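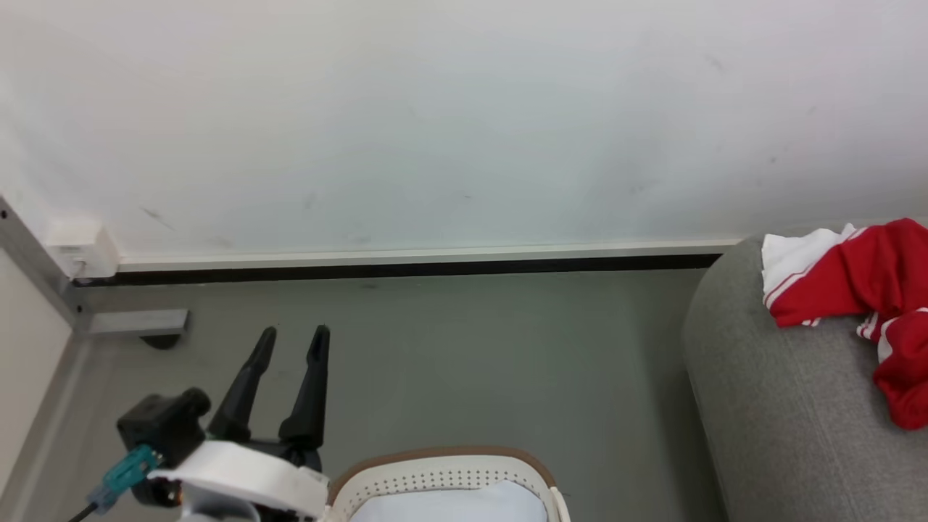
Figure 1. Wall and baseboard in the study room.

Wall Marks and Room Reset: A Small Study of Scuffs, Baseboards and Baskets

Tierney Residence Project, Interior Maintenance unit
Submitted Aug 9, 2026

1. Background

The ground floor of Tierney has a room that students use for sorting, folding and packing. It gets moved around a lot. Furniture is pushed back to the walls to make space, baskets are carried in and out, and the room is put back in order at the end of each session. The walls were painted white in March, and by the time we started this project they already had marks on them again.

Our unit asked for a project on an ordinary maintenance problem with a result that could be used by the people who look after the building. We chose wall marks. We wanted to know where they come from, which cleaning method removes them without harming a matte finish, and whether changing how the room is laid out would slow down their return.

The wall in Figure 1 is the one we call Wall A. It has faint grey scuffs and small dark specks, with a diagonal smudge toward the left side and a few tiny marks further right. A long white baseboard runs along the bottom with a narrow black strip under it. We picked Wall A as the main test wall as it is large and plain and the marks are easy to find again from one visit to the next.

2. What we wanted to find out

We started with four questions and dropped one. The dropped question was about whether the colour of the shoes people wear affects marks near the floor. We had no fair way to test it in the time we had.

The remaining questions were:

Where on the wall do marks collect?
Which of three cleaning methods works best on matte white paint?
Does keeping furniture and baskets a fixed distance from the wall reduce new marks?

3. Method

3.1 Mapping the marks

We divided Wall A and the three other walls into squares using removable low-tack tape at the edges. For each square we wrote down every mark we could see from one metre away with the ceiling light on. A mark was recorded as a speck, a scuff or a smudge. Specks were anything smaller than a grain of rice. Scuffs had a direction to them, and smudges were wider and softer with no clear edge.

Two of us mapped each wall separately and then compared sheets. Where the sheets disagreed we looked at the square together. Most disagreements were about specks, and a few turned out to be small bumps in the paint with a shadow beside them. Those were taken off the list.

In total we recorded 171 marks on the four walls. Of these, 80 were on Wall A.

3.2 Cleaning

We tested three methods, each on 10 of the scuffs on Wall A, so 30 scuffs in all.

Method 1 was a dry microfibre cloth, wiped lightly in one direction.
Method 2 was a cloth dampened with warm water and a drop of dish soap, followed by a clean damp cloth and then a dry one.
Method 3 was a melamine sponge, dampened and squeezed out, used with as little pressure as possible.

Each scuff got the same number of strokes. We then waited until the wall was dry and looked at it twice, once from straight on and once from the side with a lamp held close to the wall. The side view matters with matte paint. A spot can look clean from the front and still have a shiny patch that shows up when the light comes across it.

We left the diagonal smudge alone during this part. It was the only one of its size and we wanted to keep it for a comparison at the end.

3.3 Layout trial

After cleaning, we marked a line on the floor 30 centimetres out from Walls A and B with painter's tape. Everyone using the room was asked to keep tables, shelving and baskets on the room side of the line. Walls C and D had no line and were used as normal. A note on the door explained the tape and asked people not to lift it.

The trial ran for 33 days. We mapped all four walls again at the end using the same sheets.

4. Results

4.1 Where the marks were

Scuffs were mostly in a band between knee and hip height, which is close to the height of the table edges and of the baskets when they are carried by the handles. Specks were scattered with no pattern that we could find. Smudges were fewest and tended to be near the corners and the light switch.

The baseboard was cleaner than we expected. It had dust along the top and a small number of shoe marks, all of which came off with a damp cloth. The black strip below it holds lint, and a cloth does not reach into it. A dry paintbrush did the job.

4.2 Cleaning

The dry cloth removed 2 of its 10 scuffs completely and made 3 others lighter. It left no shine.

The soap and water method removed 7 of its 10. The other three were lighter but could still be seen. Under the side lamp there was no change in the finish, though one square had a faint drip line where the cloth had been too wet. That was our mistake and it wiped away on a second try.

The melamine sponge removed 9 of 10. It also left a visible shiny patch on 4 of them under the side lamp, and one of those could be seen from the front as well. We tried a lighter touch on the last few and the patches were smaller, but they were still there.

At the end we cleaned the diagonal smudge with soap and water. It faded but did not go completely. We did not use the sponge on it.

4.3 Layout

Walls A and B, behind the tape line, picked up fewer new scuffs than Walls C and D. New specks were close to even on all four walls, which makes sense if they are not caused by furniture. The line itself was mostly respected for the first two weeks. After that we found a basket against Wall B more than once and moved it back, so the result for Wall B is weaker than the one for Wall A.

5. Discussion

The sponge is the method most people in the building already use, and it does remove the most. On matte paint it leaves a mark of its own, and that mark cannot be cleaned off. We think soap and water should be tried first every time, with the sponge kept for gloss surfaces such as door frames.

The tape line was cheap and did some good, but it takes up floor. The room is not large, and losing 30 centimetres along two walls made the sorting tables feel crowded during busy sessions. Several users said so on the feedback sheet. One suggestion was to have a line on one wall only — the one with the tables — and to find a fixed place for the baskets somewhere else.

We also looked at felt pads for table corners. We did not have time to test them properly, so there is nothing about them in the results.

6. Problems with the study

Ten scuffs per method is a small number, and no two scuffs are the same depth. We tried to spread light and heavy ones evenly between the methods but this was done by eye. The people doing the second mapping also knew which walls had the tape line, and that may have affected how hard they looked. We should have asked someone from another group to do it.

The room was also used less than normal in the last week of the trial.

7. Recommendations

Dust the top of the baseboard and brush out the strip under it once a month.
Use warm water and a drop of dish soap for scuffs on matte walls. Wring the cloth well.
Do not use melamine sponges on the matte paint.
Keep the tape line at Wall A and remove the one at Wall B.
Give the baskets a set spot away from the walls.
Keep a small labelled jar of the wall paint in the storage cupboard for marks that will not wash out.

The mapping sheets are in the unit binder, filed by wall letter, and there are blank copies at the back for the next group.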